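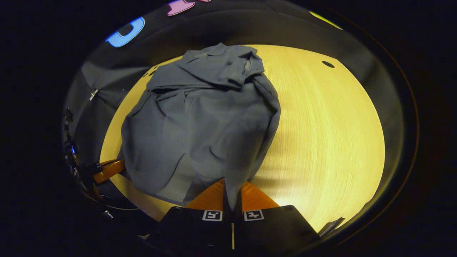
Camisa cinzenta sobre a mesa redonda, com a garra manual junto à orla inferior do tecido.

Quinta-feira, 18 de março de 2021
Por Corina Avram

Retomou-se de manhã o trabalho sobre o módulo de percepção para têxteis, interrompido desde a reunião com a Kulora. O objeto de ensaio continua a ser a camisa de botões, amontoada sem qualquer preparação, conforme o protocolo acordado em janeiro. O Octavian Tănase propôs que se passasse já às toalhas. Mantive a camisa: o colarinho dá-nos um ponto de referência que as toalhas não oferecem, e é no colarinho que o estimador falha com mais frequência.

O conjunto em revisão tem 951 sequências. Destas, 9 foram recusadas pelo verificador automático por perda dos marcadores fiduciais durante mais tempo do que o limite admite. Reexaminei-as uma a uma. Em quase todas a estimativa de pose salta no momento em que um dos marcadores sai da zona iluminada, e o filtro aceita o salto como movimento real. Registei o defeito e atribuí-o ao Teodor Dinu, que pediu para alterar também a rejeição de valores anómalos. Autorizei, com a condição de que as duas alterações entrem em submissões separadas.

O segundo assunto do dia foi a segmentação. A cor da camisa, um cinzento azulado sem brilho, separa-se bem do tampo claro, mas a rede continua a tratar as pregas mais escuras como contorno exterior da peça. O planeador recebe então duas regiões onde existe uma só e escolhe pontos de preensão no meio do monte. A Oana Bucur sustenta que o problema está nas anotações e não na rede. Mostrou-me várias máscaras em que a sombra fora excluída do tecido, e tenho de lhe dar razão em parte. Ficou encarregada de redigir uma nova instrução para os anotadores, que submeterei à Paraschiva Onu antes de ser distribuída.

O furo escuro do tampo voltou a ser proposto como candidato a botão. Está corrigido na versão de desenvolvimento por meio de uma máscara fixa da mesa. Não considero a solução aceitável para entrega, visto que a equipa de Usley trabalha com outro mobiliário. Fica anotada como provisória.

À tarde correu-se o treino da política com a configuração Dedberg, 2000 iterações, sem incidentes no servidor. A perda de validação desce de forma regular até à iteração 1205 e depois estabiliza. O Octavian quer prolongar a execução. Prefiro aguardar as máscaras corrigidas e repetir tudo a partir do início, para que a comparação seja legítima.

Conversa breve com a Paraschiva sobre o relatório para a Cârstea. Pede que se descreva o atraso entre a imagem e a abertura dos dedos, que até agora só consta dos nossos apontamentos internos. Os registos temporais existem, mas os dois fluxos usam relógios diferentes e o guião de alinhamento ainda supõe um desvio constante. Pedi ao Teodor uma estimativa do esforço necessário.

Pendente: rever a submissão do filtro, reler a instrução da Oana, renomear as pastas de calibração, que continuam com a designação antiga.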